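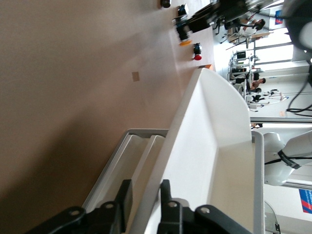
April, notebook, Tenden kitchen room

Shelf-life work on the Mahuika bean dip, second round. Picking up from the last entry, where the control jars had drifted above the pH limit by the end of the storage period. The recipe change since then is more lemon juice in the cooked base and nothing else. Salt, oil and garlic are as before.

8:40 a.m. Calibrated the pH meter with the 4 and 7 buffers. The slope was fine but the probe was slow to settle in the 7, so I soaked it in storage solution for a while and ran both buffers again. Better the second time. If it is slow again next session, order a new probe before doing anything else with it. The spare in the drawer is older than this one and should be thrown out.

9:15 a.m. Weighed out the base. Batch size was 1000 g, split into 200 g jars after blending. Lost some on the blender walls, so the last jar was short and I used it for the pH reading and did not store it. Blended until smooth, scraped down, blended again. The garlic was the acidified kind from Dumton, same as the first round. I would like to try the frozen puree at some point but not while we are still changing the acid.

Note on sampling: last time I took the pH straight from the top of the jar and got readings that did not agree with each other. This time I stirred the whole jar, took a spoonful from the middle, and let it come to room temperature before putting the probe in. Oil on the probe was part of the trouble too. Wiped with a mild detergent solution between jars, rinsed, blotted. The readings were much closer together.

10:30 a.m. Jars into the cold room on the left rack, second shelf. Labels have the batch code and the pull date. Please do not move them to the door side, it runs warmer there whenever people are loading.

Cold room logger: downloaded the file and went through it. One rise during the Lolar delivery, back down within 20 minutes. I have written it in the deviation log with the time and the action taken, which was to close the door and recheck the product temperature with the hand probe. The product itself did not go over the limit. The log sheet still has the old limit printed at the top, and the plan was changed in the winter. Crossed it out and initialed it by hand for now, but the form needs to be reissued with a new version number or the auditor will pick it up again.

11:50 a.m. Swabs. Took 2 from the blender, one under the blade collar and one on the lid seal, after the normal clean and before sanitizer. The collar is the place I worry about. It has to come off fully and the cleaning instruction only says "rinse parts." Rewrote that step in draft:

Remove collar and seal. Brush the thread. Wash, rinse, sanitize, air dry upside down. Do not refit until dry.

Draft is in the folder under procedures, not approved yet.

2:10 p.m. Tasted the short jar. Sharper than the first round, a bit thin at the finish. Might need less water if the extra lemon stays in. I would not change both in one batch.

To do:
Pull the first jars and read pH, same method as today.
Swab results when they come back, enter them on the cleaning check sheet.
Reissue the cold room form.
Ask Dumton for the current spec on the garlic, ours is nearly out of date.
Buffer 7 is almost finished.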